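Metska Casino Help Center > Closed tickets > Bonuses and wagering

Ticket subject: Free spins winnings missing after wagering completed
Product: Metska Casino, browser version
Category: Bonus balance
Status: Closed, fixed
Related: Bonus wallet shows wrong currency; Spins not credited after deposit

Reported problem

Customer claimed the December reload offer with a deposit of 60 dollars and received 30 free spins on the slot Bloxham Manor. All spins were played in one sitting. Winnings went into the bonus balance and the customer continued on the same slot to meet the wagering requirement. The progress bar reached the end and the bonus balance then dropped to zero. Nothing was added to the cash balance. Customer expected 102 dollars and attached the bonus history page as text.

Account is verified. No other offer was active at the time. Customer had not requested a withdrawal.

First reply from support

Asked the customer to log out, clear the browser cache and log in again. Asked whether any part of the play was done on the mobile site. Sent the standard list of games that don't count toward wagering.

Customer reply

Logged out and back in, cleared the cache, tried a second browser. Cash balance unchanged. The last part of the wagering was done on the mobile site during a lunch break. Customer says Bloxham Manor is not on the excluded list and asks that somebody read the account history before sending another list.

Support notes, 2:15 p.m.

Checked account history. Deposit, bonus claim and spins are all recorded correctly. Wagering reached the full amount. The bonus was marked "completed" and right after that "expired." Those two entries should never appear together on the same bonus. The expiry time for the offer was still several hours off.

Checked bet sizes. No bet over the maximum allowed with a bonus. Checked excluded games. None played. The terms were met, so the customer is owed the money whatever the cause is.

Passed to the wallet team. Told the customer that the winnings were safe and that we were looking into the transfer step.

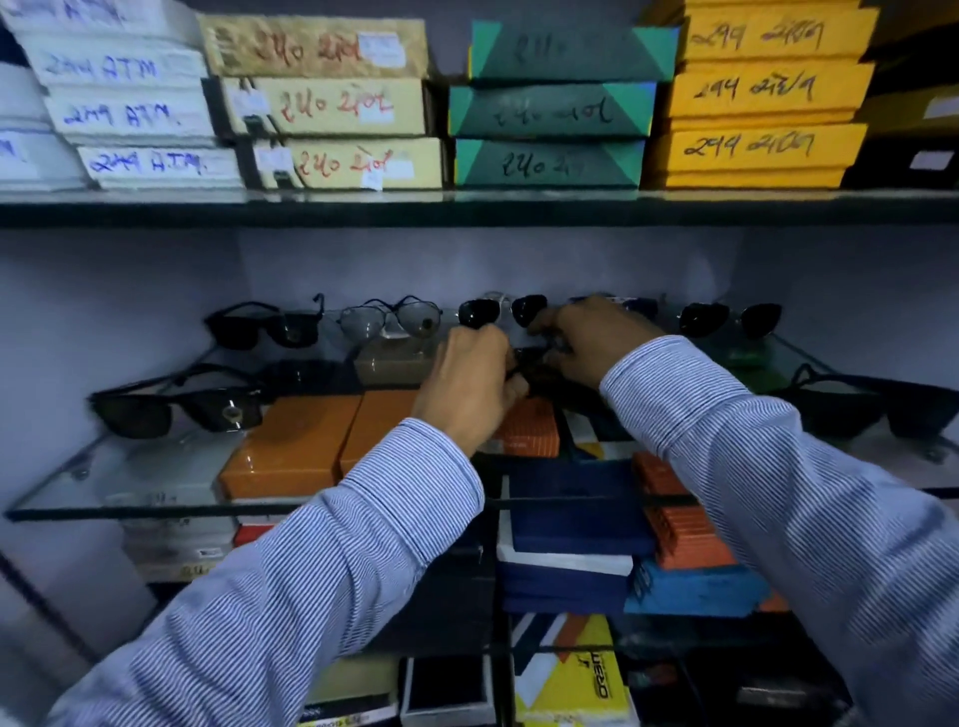
Wallet team notes, 4:40 p.m.

Game rounds on Bloxham Manor are served by Storkau. When a player moves from desktop to mobile with a round still open, Storkau keeps the desktop session alive for a while and then closes it. In this case the close message came in while our side was moving the bonus balance to cash. The wallet read it as a canceled session and rolled the transfer back. The bonus had already been marked completed, so it couldn't be completed again, and the system expired it.

Searched for the same pair of entries on other accounts. Found more than 400, nearly all on Storkau games. Most are for small amounts and few of those players wrote in.

Tried to repeat it on a test account. Same bonus, same slot, switched to mobile with a round open. First two tries transferred normally. Third try failed in the same way as the customer's.

Workaround until the fix is live

Finish the round on the device you started on. Go back to the lobby, log out, then log in on the other device. Do not leave the game open in a second tab. If the bonus balance shows zero and the cash balance has not changed, do not claim another offer. Contact us by chat first. A new claim does not delete the missing amount but it makes the history slower to check.

Update from wallet team

Change is live. The wallet now ignores a session close message during a transfer and retries the transfer if it doesn't go through. Test account passed on desktop, mobile and switching between the two. Trastov, which shares our wallet, has the same change.

Resolution

102 dollars credited to the customer's cash balance by hand, with no further wagering attached. Customer confirmed the amount is showing and asked whether the deposit bonus could be claimed again. It can't, the offer is one per account.

Other affected accounts are being credited in batches. Players will get a message in their inbox when it's done and don't need to open a ticket.

Open item: the bonus history page still shows "expired" on the old entry. This is display only and has no effect on the balance. Moved to a separate ticket.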